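April notes on teaching a two-arm sim cell to do screws. Short thread.

We set it up in Arkix, which is what Hasberg uses for its bench trials. One person drives both arms by remote control and the software records every move.

The job is a small bracket and its screws. It looks easy until you try to line up a driver through a camera view.

Jhonatan Cusi did most of the driving. He works in blocks of 30 minutes, then swaps out. After that your hands get sloppy and it shows up in the data. 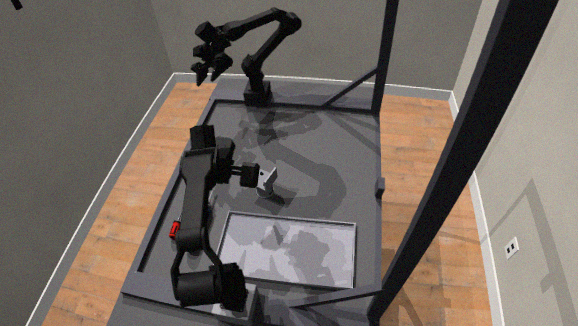
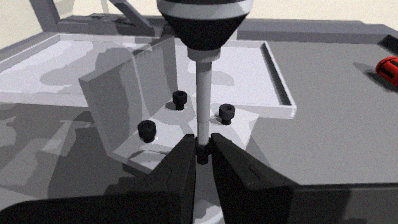 Why not just write a program for it?

We could for one bracket in one spot. Once the part shifts a bit, a fixed program needs fixing every time, and a learned one can often cope if the demos had enough variety.

So far we have 494 demos saved. I threw out the ones where the driver paused for a long time or went back over a move. The model copies the pausing too.

Biggest help so far was slowing down near contact. Jhonatan drops the arm speed for the last bit of each approach and his runs are much cleaner than mine.

Second biggest was moving the start position between runs. We used the same one for the first 6 sessions and I'd do that differently now.

Next up is the same task on the Bolomar controllers, 2 drivers, same colour settings and lighting. Will post the results when they're in.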